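Reto Hofstetter keeps a grocery bag folded flat in his desk drawer, and when I visited the Coltidstead workshop in February he took it out before he had offered me a chair. He pressed it open, let go, and we both watched it slowly sag to one side. "There," he said, with real affection. "Now tell me where the opening is."

It's a better question than it sounds, and it has taken up most of his last year. Hofstetter writes perception code for two-armed robots, and the program he and Lorraine Staniforth are building, called Granomance, is meant to help a pair of arms unpack the shopping. A cardboard box would be easy, he says a little wistfully. A box has corners, and it has the same corners after you bump it. Paper creases, and every crease changes the shape the software thought it knew.

Their first version, which they called Estska, tried to build a full 3D model of the bag before either arm moved. It was lovely to look at (Staniforth still has a picture of one of those models as her desktop background) and it was nearly always out of date. By the time the planner had worked out a path, somebody's elbow or the gripper itself had nudged the paper and the path ended in a fold.

Granomance is more modest and a good deal happier for it. It looks for the rim, guesses at which dark area is the mouth, and plans only the next short stretch of motion. Then it looks again. Each arm carries its own camera near the gripper, and the two views are compared all the way in. When they disagree by more than Staniforth's threshold, both arms stop and wait for a fresh look. She set that threshold by hand, over one long weekend, and she'll tell you about it if you let her.

Handles are her other subject. A loop of paper is thin and curved, and from some angles it all but disappears, so the planner used to treat handles as empty space. Now it draws a generous cushion around anything that might be one, and the arms swing a bit wide, the way you might walk around a sleeping dog.

I asked what she still worries about, and she laughed and pulled up a log from her replay tool, 1682 lines of it, all from one attempt at a single bag. The software had kept changing its mind about which arm should hold and which should reach. They've since made a switch cost something in the planner's sums, and the dithering has mostly gone - though she would like "mostly" to be a smaller word by the end of March.

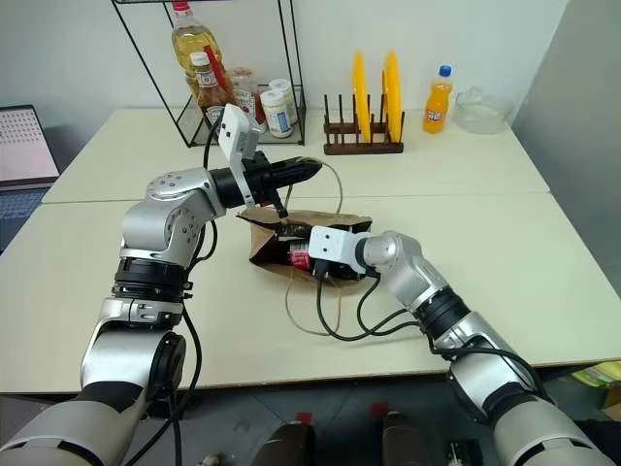

Two arms at work over an open paper bag, with a camera mounted on each.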